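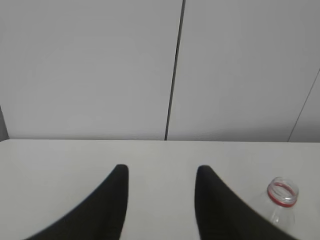
Section 4. Setting the Grip

By now your Belay arm should be bolted down, powered up and homed, so you've reached the really fun part – teaching the gripper how hard to squeeze! Take your time here. Everything you do later, from sorting bottles to stacking cups, leans on the numbers you save in this section. Start with the fingers open and nothing between them, like ours, with the bottle standing off to the right of the right finger. Look at the two tips from the wrist camera view. They should come up to the same height, with a clear strip of table between them. If one sits lower, go back to Section 3 and reseat the pads before you go on.

What you need

A clear plastic bottle, cap off
A few plain disposable cups
The Stullari control app, open on the Grip page
The 3 mm hex key from the Fukent hardware bag

4.1 Zero the fingers

1. Press Open and wait for the motor to stop.
2. Tap Set Open. The position readout changes to 73.
3. Press Close with nothing between the pads. Let them touch.
4. Tap Set Closed. The readout drops to 0.
5. Open and close again. If the readout misses either number, snug up the set screw behind the right finger and repeat from step 1.

CAUTION: Keep your own fingers out of the gap during steps 3 to 5. The force limit is off until you finish 4.2.

4.2 Set the force limit

1. Set Force to 40. This is the bottle setting.
2. Move the arm until the bottle is centered between the pads, then press Close.
3. Lift it a hand's width and hold. If the bottle slips, raise Force one step at a time.
4. Save as Preset A.
5. Put the bottle aside and place a cup under the gripper, open end up.
6. Set Force to 31 and close slowly with the jog wheel.

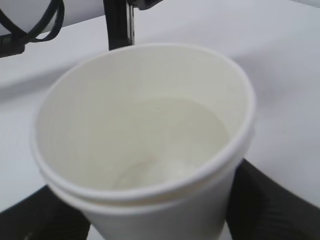 7. Stop jogging as soon as both pads are in contact, and check that the cup hasn't gone oval. A good grip leaves the rim round.
8. Save as Preset B.

Note: Soft pads are wonderful for this, but they do pick up dust. Wipe them with a damp cloth and let them dry before you save a preset.

Note: Grab the cup below the rim. Gebremedhin Tesfamariam, who wrote the first version of the cup routine, went for the lip itself and flattened a whole sleeve of cups in one evening. The current routine starts lower and works beautifully.

4.3 If you share the arm

At the Wurnmont workshop, each builder keeps a separate profile – tap your name in Stullari before you touch the sliders. Presets saved under Guest are cleared at shutdown. Mebrat Araya has the master copy of the profiles if yours goes missing.

CAUTION: Run your first ten grips at slow speed with one hand near the stop button.

Section last revised 29 Jan 2021. Go on to Section 5, Pick and Place.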